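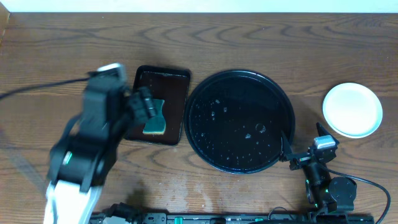
**Kitchen cleaning claims: questions we get**

Maintained by Beril Kahraman for the Nirnham Household Swap. Last gone over in December. Letters are shortened, and similar ones are rolled into one question.

### Does more soap mean cleaner dishes?

No, and I wish the bottles would stop hinting at it. Past a certain point the extra soap just has to be rinsed off again. Foam is mostly there to please you. Some detergents clean well with hardly any suds, and some cheap hand soaps foam like a bubble bath and leave grease sitting on the plate. Start with a small squirt, add more when the water feels greasy, and change the water before you think you need to.

### Can I clean a sponge in the microwave?

You can heat one. Whether you have cleaned it is another matter. Heating a wet sponge can kill a lot of what lives in it, but microwaves heat unevenly and sponges are full of little pockets. A dry sponge can catch fire, and one with a metal scrubber should never go in at all. People send me very confident instructions for this, with times down to the second, and they don't agree with each other.

I wring mine out, stand it somewhere with air on both sides, and throw it away when it smells. If it has been on raw chicken juice, it goes in the trash that day.

### What about vinegar and baking soda together?

This is the question I get most, and the answer makes people cross. Mixed together, they fizz. The fizz is carbon dioxide leaving. What remains is water with a little sodium acetate in it, plus whichever ingredient you put too much of. Either one alone has its uses: vinegar on limescale, baking soda as a mild scrub. Together they mostly cancel out, and you have paid for both.

The fizzing may loosen something soft in a drain. So will a kettle of hot water, if your pipes can take it, or a cheap plastic drain snake.

### Is "natural" dish soap gentler on my hands?

Maybe. The word on the label won't tell you. Plenty of plant oils and citrus scents bother people's skin, and plenty of plain factory detergents don't. If your hands crack in winter, try an unscented soap and gloves before you pay extra for a picture of a leaf.

### I was told the Akyol cloth cleans with water alone. True?

Eduard Oravec brought one back from the Fikatstead home fair and lent it to me. It is a decent microfiber cloth. With plain water it picks up dust and light smears well, as microfiber does. Cold bacon fat it moved around. The leaflet says the cloth lasts for 300 washes, and I can't tell you if that's so, as I got bored long before then. It also says "hospital grade," with no word on which hospital or what grade.

I wouldn't talk anyone out of buying one at a sensible price. I would talk them out of throwing away the dish soap.

### Do I have to rinse dishes before they go in the dishwasher?

Scrape, don't rinse. Most modern detergents do fine with ordinary leftovers on the plate. The exceptions are things that set hard, such as egg and oatmeal, and anything that will sit in a half-full machine until tomorrow. If your plates come out dirty after scraping, look at the filter before you blame the detergent. Many of the people who write to me didn't know there was one.

### Is hand-washing cheaper than the machine?

It depends on how you wash, so be wary of anyone who gives you one number. A full dishwasher often beats somebody who leaves the hot tap running. Somebody who fills a small basin and gets through the whole pile in it may do just as well. The comparisons I've been sent nearly always pit a careful machine owner against a careless person at the sink, and quite a few came from people selling machines.

### Which is more hygienic, a wooden cutting board or a plastic one?

I've read firm claims both ways. Both are fine if you wash them in hot soapy water and let them dry properly. Both are bad if they're deeply scored and you keep using them. Plastic has the plain advantage that most of it can go in the dishwasher. Keep one board for raw meat and you can stop worrying about the rest of the argument.

### Has anyone really been making soap to the same recipe since 1583?

You mean Bitirau bar soap, I think, and the date stamped on the wrapper. I wrote and asked. The reply said the year "reflects the heritage of the region," which I take to mean that there was a region. It's a hard, plain bar and does a good job on collars. At $2 I have no complaint. I only object to the date.

### How often should I replace a dish brush?

When the bristles are splayed flat or it smells after drying. One subscription service will mail you a new head every week, so 52 a year, and I can't think what a household would have to do to a brush to need that.

### Why don't you recommend any products?

Because I'd have to test them properly, and rubbing a thing on my own stovetop isn't a proper test. Nobody pays me for this page and I've sent back the two free samples that came. If a claim is new to you, ask the seller what it was compared with. A lot of sprays look wonderful next to doing nothing, and rather less so next to a wet rag.

### Can I send in a claim?

Yes, please. Leave it in the box at the swap, with the label if you still have it. I can't answer questions about septic tanks; Eduard has opinions on those and can be found by the paint shelves.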